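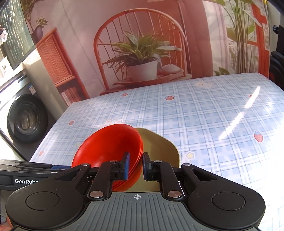
A hand-held gripper at a stack of orange-red bowls, one of the household tasks supported by the Mukton software.

Jetcombe Releases Mukton 2, Software for Turning Hand-Held Gripper Recordings Into Robot Motion Plans

BISTIDLOW, 05/05/2018 - Jetcombe today released Mukton 2, a new version of its software for preparing, checking and replaying manipulation recordings made with hand-held grippers. The release adds a rewritten grasp detection module, a planner that works with two grippers at once, and a review tool that lets an operator correct a recording without writing code.

Mukton is used by teams that teach robot arms to do ordinary household work such as stacking bowls, clearing a table or folding small items. A person does the task with a gripper in hand. Mukton takes the video and the jaw position data, works out where the gripper was at each moment, and produces a motion plan that an arm with a matching gripper can follow.

Version 2 is available to all current license holders at no added cost. New licenses can be ordered from Jetcombe starting today.

Stacked dishes and other hard cases

Much of the work on this release went into objects that touch each other. Bowls are a common problem. When several bowls of one color sit inside each other, their rims are close together and the shiny surfaces reflect light from windows and lamps. Version 1 often treated a stack as a single object with a thick edge. A plan made from that reading would close the jaws on the whole stack when the person had meant to take only the top bowl.

The new grasp detection module looks at the jaw opening and the image together. If the jaws stop closing at a width that fits one rim, Mukton marks the grasp as a single-item grasp. If they stop at a greater width, it marks the grasp as a stack and estimates how many rims are held. The operator sees the result as a label on the timeline and can change it with one click.

The module also handles partial views better. In most recordings the gripper itself hides part of the object, and often part of whatever is next to it. Mukton 2 keeps track of an object that passes behind the jaws and picks it up again when it comes back into view, as long as the gap is no longer than 2 seconds. Longer gaps are flagged for review.

Patterned tablecloths, printed backdrops and strong sunlight were all included in the test material. Version 1 could mistake a printed fruit or a cartoon face on a cloth for a separate object. Version 2 checks whether a shape shifts against the surface under it as the view changes. Flat prints do not, and they are left out of the object list.

Two-gripper planning

Mukton 2 is the first version to plan for two grippers in one workspace. Both recordings are placed on a shared timeline. The planner then looks for places where the two paths come too close and adjusts the timing of one side or the other. It does not change the shape of a path unless the operator allows it.

Users can set a minimum distance between the two grippers and name one side as the lead. The lead side keeps its original timing and the other side waits. For tasks where both grippers hold the same object, the planner can lock the two paths together so that the distance between the jaws stays fixed.

Planning runs on a normal desktop computer. A graphics card is needed for grasp detection but not for planning, and the two steps can be run on separate machines.

Review tool

The review tool replaces the configuration files used in version 1. It shows the video, the jaw opening and the estimated gripper path side by side. Operators can trim the start and end of a recording, split it into steps, rename objects and reject a grasp. Every change is stored separately from the original recording, which is never overwritten.

Recordings can be sorted by a quality score from 0 to 20. The score covers image sharpness, tracking gaps and jaw sensor dropouts. It does not judge how well the person performed the task. Teams can set their own cutoff, and recordings below it are moved to a separate list and kept there.

Field testing at Martinelli

Before release, Mukton 2 was tested by Martinelli, a contract automation company that prepares training recordings for makers of service robots. Martinelli used the software for 7 weeks at 6 recording stations set up as home interiors. The tasks included lifting and nesting bowls, moving cups between tables, and sorting utensils.

Martinelli asked for several changes during the test, and most of them are in the release. They include keyboard shortcuts for accepting and rejecting grasps, a warning when the camera clock and the jaw sensor clock drift apart, and the option to leave notes on a single step. A request for batch renaming of objects was received too late for this version and is planned for the August update.

Compatibility

Projects made in version 1 open in version 2. Mukton converts them on first use and keeps a copy in the old format. Grasp labels set by hand in version 1 are carried over as they are. Automatic labels are recomputed, and users who want to keep the earlier ones should export them before upgrading.

Mukton 2 reads common video formats and accepts jaw data as plain text tables. Motion plans can be exported as joint paths for a specific arm or as gripper paths with no arm attached. The second option is meant for teams that have not yet chosen an arm or that use more than one model. A gripper definition file is required for each type of hand-held tool, giving the jaw width, the finger pad size and the position of the camera. Instructions for writing one are in the user guide.

Known limits

Clear glass and clear plastic items are still tracked poorly and should be checked by hand. Soft items such as cloth are tracked as a single moving area, without folds. Live control of an arm is not part of the product. Plans are exported as files and run through the arm's own controller, with the safety settings of that controller in force.

Availability

Mukton 2 can be downloaded from the customer page on the Jetcombe website. The download includes the user guide, a set of sample recordings and gripper definition files to use as a starting point. Support for version 1 continues until the August update, after which fixes will be made for version 2 only.

About Jetcombe

Jetcombe develops software for robot manipulation, including tools for recording, perception and motion planning. The company is based in Bistidlow and sells to robot makers, research labs and automation contractors.

Press inquiries: Jetcombe press office, Bistidlow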